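Cell Technician, Two-Arm Workcell (part time, might grow)
Nikum Automation
Posted Mar 25, 2019
Job ref. 2468

Hi! I run the bench automation side at Nikum, and I need a second pair of hands on a cell we call Bright. It's two small arms bolted to one beam over a tabletop, and for the last while I've been the only person who sets it up, cables it, checks it and fixes it when it sulks. I'd like to go on vacation in May, so let's talk.

What you'd be doing

Mornings start with a walk around the cell before any power goes on. You'd check the clips on both forearms, feel along the cable for stiff spots (the elbows are where it gets chewed up) and make sure nothing is pulling at the connectors. Then you bring up one arm, then the other, and run the homing routine. If the two grippers don't agree about where the middle of the table is, you redo the alignment. I have a 13-step sheet for that and I'd love for you to find the steps that are wrong, because I'm pretty sure a couple of them are!

After that it's whatever the cell needs. Swapping finger pads, re-terminating a connector, chasing a fault that only shows up when the arm is stretched all the way out, ordering parts from Drilico and then calling to ask where the parts are. You'd also keep the log. I'm picky about the log. "Fixed wrist" is not an entry.

What I'm hoping you have

You've spent real time with hand tools and small connectors, and you can crimp one without swearing much. You can read a wiring diagram. You lock out the power before you put your hands in, every time, even for a ten-second job. A little scripting is nice but I can teach you our stuff. I don't care about a degree. My own background is copier repair, so there you go.

The arms work at close quarters, and the cable routing is the part you'll get to know best: 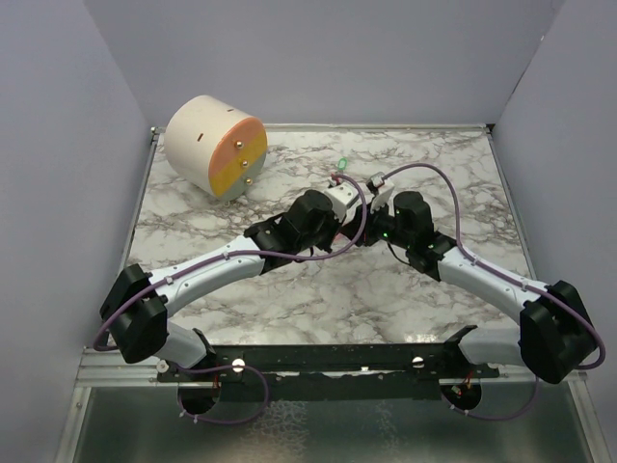
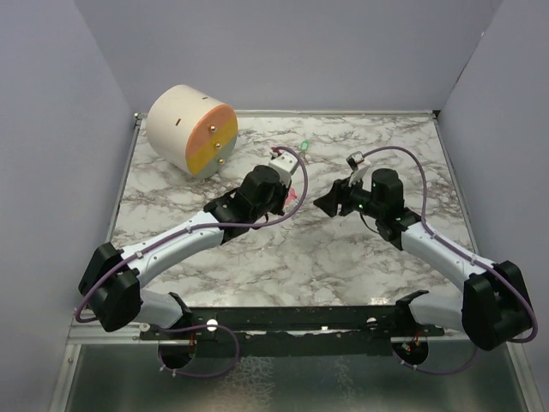 Hours and pay

Three mornings a week to start, 49 dollars an hour, and you can pick which mornings as long as we overlap on one of them. There's parking out back. The shop is shared with our friends at Imura, who make better coffee than we do and mostly don't mind if we take some.

How to apply

Send a page or less to the jobs address on our contact page with the ref number in the subject line. Tell me about something mechanical you kept running longer than it deserved, and what finally killed it. Resume is fine too but I'll read the story first. I answer everybody, though it can take me a week when the cell is down.

If we both like the sound of it, you'll come in for a paid trial morning and we'll re-clip a cable together. Bring shoes with closed toes, please.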